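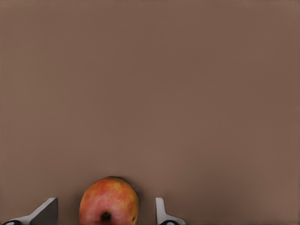
27 March 2023

Equipment plan, fruit handling cell

Spent the morning on the numbers with Rhea Barredo. We have to give Janelle Tiongson a list she can put into the order round, and she wants one figure with no options hanging off it. Deadline is the end of the week.

Where we are: apple grasps still only in simulation, two-finger gripper, single fruit on a plain surface. Fine for sorting out approach and finger opening. Doesn't tell us much about bruising or how the finger pads wear, and those are the two things that decide what we buy.

Grippers. Detix quote came in at 492 pounds per set of soft finger pads, fitted. Merkus is cheaper on paper but leaves out the mounting plates and wants them ordered separately. Rhea rang them and they would not give a combined price over the phone. Asked for it in writing.

Going with 2 sets of pads, one on the gripper and one on the shelf. I had 11 down as the number of weeks for delivery on the Detix set, Rhea had the same for the arm controller from Nakside, so at least they should turn up together. Must check whether that counts from order or from payment.

Camera: leave out for now. The simulated view from the wrist puts the fruit very low in the picture when the gripper is close, with a lot of bare table above it. Want to try a different tilt in the model first, costs nothing. If we buy a bracket now we'll only buy another one in August.

Table and guarding: Fajardo can do both, but the guarding has to go through the site safety people before we commit. Put it on its own line so it doesn't hold up the rest.

Not in the budget yet: fruit. Small money - but it comes out of consumables and needs its own code. Ask Janelle.

To do
Merkus combined price (Rhea)
Nakside payment terms (me)
Re-run grasps with new camera tilt, save the settings this time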